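Speaker notes: Home cooking and the weekly budget
Skernusville Community Kitchen, May session
Speaker: Spyros Vrettos

Opening

Welcome everyone and thank the Menatlow Hall staff. The subject this afternoon is dried pulses and stock, and how a household may feed itself well from both. Hand out the recipe sheets before starting.
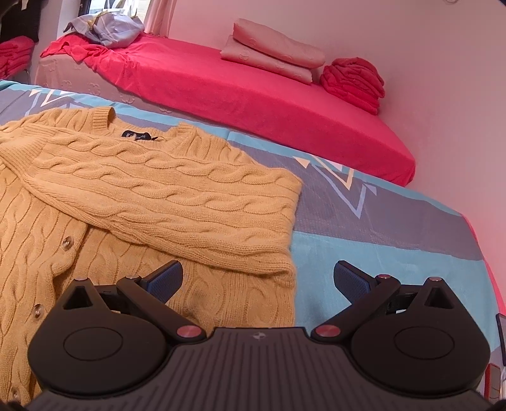
Cable-knit cardigan with its sleeve folded across.

Slide 2. Soaking

Use 200 g of dried chickpeas to 1000 ml of cold water, and leave overnight. Drain and rinse. Red lentils do not need soaking -- this question was raised twice at the last session. 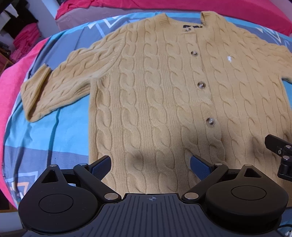

Slide 3. Stock

Onion ends, carrot tops and celery leaves may be kept in the freezer until there is enough for a pot. Simmer gently with the lid ajar. Do not add salt at this stage. Cabbage should be left out, as the flavour becomes too strong. 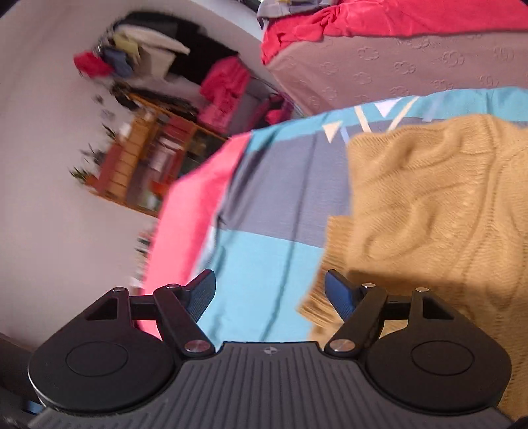 Gripper and layered bedding.

Slide 4. Results of the household survey

The survey received 867 replies. Of these, 73 households cook dried beans every week. Pause for comments. Mrs Jakab's group has asked for the figures in print, and copies are on the side table.

Members who wish to borrow a Gostar pressure cooker should sign the loan book. The instruction leaflet must be returned with the pan.

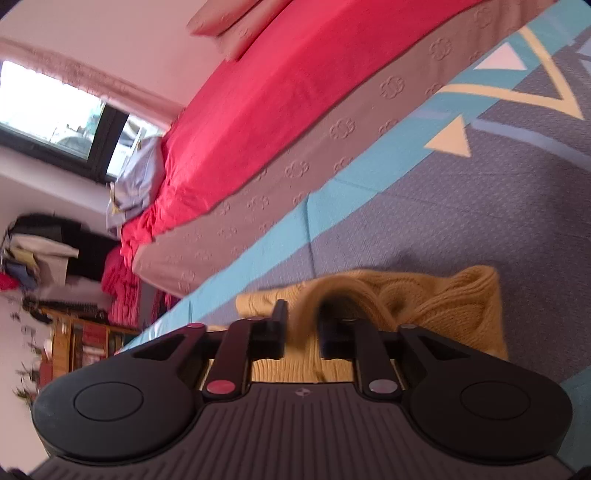

Slide 5. Tasting and questions

Serve the chickpea soup first, then the lentil pie. Ask about allergies before serving -- the pie contains egg and celery. Questions until 4 pm, after which the hall must be cleared.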